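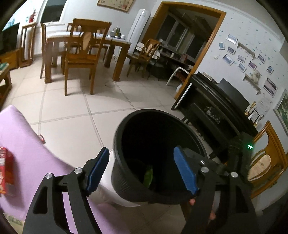 Sohail Naqvi would take the stiffer fingers any day, he told us, and he has never cared for soft pads on anything with corners. Fair enough! Forsyth is still comparing the two sets of grippers - the Tirer and the Catden - on household pickups, a box into a bin among them, and the team hopes to log 1000 grasps with each before June.
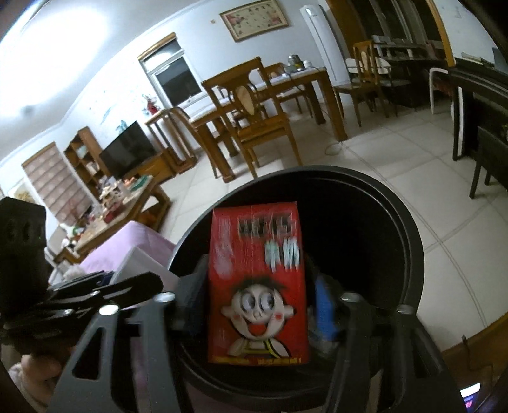 Where to follow along
Jingyi Lu posts the running tallies every Monday.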